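适用范围:Lernel 生活技能中心各教学厨房及公共茶水间
修订日期:2019-09-18

# 木柄厨房器具的清洁、养护与挂架收纳

本页说明木柄厨房器具在日常使用后的清洁步骤、手柄上油方法,以及使用不锈钢挂架收纳时的操作要求。各教学厨房的使用人员应在首次领用器具前通读全文。汤勺、漏勺、锅铲及带木柄的杯类均按本页执行;刀具和砧板另有规定,不在此列。

木柄的纹理因材而异,深浅相间的弧形条纹属于木材本身的特征,不应视为污渍加以打磨。部分器具的手柄上刻有字样,例如“KITCHEN TOOL”,清洁时应顺着笔画处理凹槽。

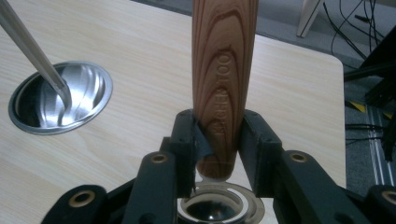

**Chenxi Qiu**
Lernel 生活技能中心 器具管理与培训主管

## 一、准备用品

开始前,请在操作台上备齐以下用品:

- 中性洗洁精
- 软质海绵及软毛小刷
- 干燥棉布两块,一块擦水,一块上油
- 食品级矿物油
- 240 目以上的细砂纸(仅在手柄起毛时使用)
- 容量 700 毫升的水盆一只

Kinen 教学区的用品统一存放在 208 室,领用时在登记簿上填写姓名和器具编号。用品不足时,不得以食用油代替矿物油。食用油会在木材表面氧化发黏,并产生异味。

## 二、日常清洁

1. 先用温水冲去器具金属部分的食物残渣。冲洗时手柄朝上,尽量避免水流沿手柄倒灌入接合处。
2. 海绵蘸取少量洗洁精,擦洗金属部分,再以拧至半干的海绵擦拭手柄。水温以 40 摄氏度为宜。
3. 手柄刻有文字的,用软毛小刷沿笔画轻刷,不得使用牙签、刀尖等硬物剔除凹槽中的污物。
4. 清水冲净后立即用棉布擦干。接合处应包住布角按压片刻,吸出缝隙中的水分。
5. 将器具置于通风处晾干后,方可上架。

木柄器具不得放入洗碗机,不得长时间浸泡,也不得搁在灶台边缘或烤箱门上方烘干。附着较牢的残渣,可将金属部分单独浸入水盆软化,水面应低于手柄与金属的接合处。

## 三、手柄上油

使用频繁的手柄每月上油一次,一般使用的每季度一次。手柄颜色发白、触感粗糙时,不受上述周期限制,应及时处理。

1. 确认手柄完全干燥。前一日清洗过的器具较为合适。
2. 手柄表面起毛的,用细砂纸顺木纹方向轻磨数下,并用微湿的布擦去木粉,再次晾干。刻字部位不打磨。
3. 用棉布蘸少量矿物油,从手柄端部向接合处均匀涂抹,圆头部位及刻字凹槽须一并涂到。
4. 静置至油分渗入木材。时间不宜过短,通常安排在当日课程结束后进行,次日早上再处理。
5. 用干净棉布擦去浮油。手指按压后不留油印,即为完成。

新领用的器具应连续上油两次,两次之间间隔一天。每年 1 月停课期间,由器具管理人员对全部在册木柄器具集中上油,届时各教室应提前交回器具。

## 四、挂架的摆放

教学厨房使用的挂架为不锈钢制,底座呈圆形碗状,中央立有细杆,弯钩自杆顶向四周伸出。摆放时应注意:

- 挂架应置于平整台面的中部,或距台边一掌以上的位置。
- 底座下方不得垫纸巾、抹布等软物。
- 挂架周围应留出取放器具的空间,不与电热水壶、灶具相邻。
- 移动挂架前,先取下全部器具,一手扶杆,一手托底座。提拉弯钩移动挂架的做法不予允许。

底座内可能积存从器具上滴落的水。每日下课前应将底座内侧擦干,水痕较明显时可用稀释的白醋擦拭,随后以清水抹净。

## 五、挂放与取用

挂放时,握住手柄中段,使器具的挂孔或挂环对准弯钩,由外侧缓慢送入,确认挂稳后松手。手柄较粗、没有挂孔的器具不得勉强卡入弯钩之间,应放入器具筒或平放于抽屉内。

较重的器具应在细杆两侧对称分布。只挂一件较重器具时,应观察挂架是否倾斜;如有倾斜,改为平放。Zundier 教学区的挂架较高,单件重量超过 246 克的器具一律不上架。

取用时,一只手扶住细杆,另一只手将器具向上略微提起,再向外移出。不得直接向下拉拽。将器具放在挂架旁的台面上时,应与底座保持距离,避免手柄碰撞金属边缘而产生压痕。

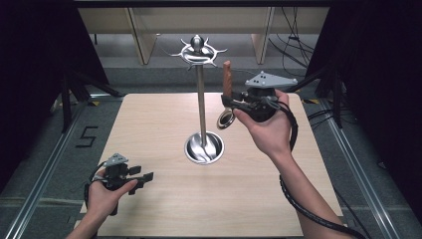

图 2 台面上的不锈钢挂架与木柄器具

## 六、常见情况的处理

**手柄出现细小裂纹。** 停止清洗,自然晾干后上油一次,观察一周。裂纹未扩大的可以继续使用;裂纹延伸至接合处的,应停用并送交器具管理人员。

**手柄与金属部分松动。** 不得自行使用胶水黏合。请用纸条注明教室号和松动部位,随器具一并交回。

**手柄发黑或有霉点。** 先用半干的布擦拭,再用细砂纸顺纹轻磨。处理后仍有霉味的,应予报废,不再用于接触食品。

**弯钩变形。** 弯钩偏离原来方向后,应停止在该钩上挂放器具,并填写报修单。请勿用钳子扳回。

**细杆晃动。** 取下所有器具,检查细杆与底座的连接处。能够用手旋紧的,旋紧后再挂放;仍有晃动的,按报修办理。

## 七、交接与登记

每日最后一节课结束后,当班教师应核对器具与登记簿是否相符,并记录当日上油、停用及报修情况。Borkowska 教学区与其他教学区之间借用器具的,由借出方检查手柄状况并签字,归还时由双方共同确认。

对本页内容有疑问的,请向所在教学区的器具管理人员提出。报修单与交接登记表可在 208 室领取。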